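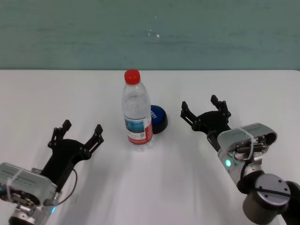 # Getting into vestibular audiology - talk notes

Slides are on the stick AND in the Gradwood folder. Start on time even if people are still coming in.

## Opening (keep it short)

Hi everyone, thanks for giving up your lunch. I'm an audiologist, and for most of my week I don't test hearing at all. I test balance. I make people dizzy for a living and they mostly forgive me.

Hands up if you've met a vestibular audiologist before today? (Usually one or two hands. Wait for it, don't rush.)

I hadn't either when I was 23. I'd finished a science degree, was working reception at a GP clinic and thought audiology meant fitting hearing aids. Lovely work, by the way, and I still do a bit of it on my clinic days at Kastell.

## What the job is

- Patients come in with vertigo, unsteadiness, falls, that "I've just got off a boat" feeling
- First half hour is talking. The history gets me most of the way
- Then eye movements, because the inner ear drives the eyes. Explain the reflex with the head-turn trick - get them to hold up a thumb and shake their heads
- Calorics: warm and cool air or water in the ear canal. The idea goes back to Bárány, who got a Nobel Prize for his work on the balance system (don't wander off into the history, I always do)
- Report writing. Lots of it. If you hate writing, have a think

Tell the story about the retired bus driver who could roll over in bed again after one repositioning manoeuvre. Pause after it. Not every appointment goes like that and I should say so - some people go home with exercises and a long slog ahead.

## How you get in

Undergrad degree first, then a master's in audiology. Mine took 2 years. Check the prerequisites yourselves, they differ between unis and they change. Placements are supervised and some of mine were a long way from home, so budget for petrol and a spare room somewhere.

I was 29 before I did any balance work. I went to a weekend workshop in August, mid-winter, in a freezing hall, and came home completely hooked! Most of us pick this up after graduating, by hanging around someone who already does it and asking too many questions.

The Vudetard bursary paid $3,000 towards my travel and course fees. Mention that applications are short and hardly anyone from our year went for it.

## Who it suits

Patient people. Puzzle people. People who can stay calm and hold a bucket. You'll be explaining the same bit of anatomy over and over to someone who feels rotten, so you need to like talking (guilty).

Money: comfortable, not flashy. Someone always asks, so say it before they do.

## Questions

If it's quiet, prompt with:

- Can you do this in a regional town? Yes, and please do, the waiting lists are awful
- Do you need to be good at physics? Good enough
- Physio or audiology? Both treat dizzy patients, so shadow each one before choosing

Leave the sign-up sheet for shadowing days by the door. Bring pens.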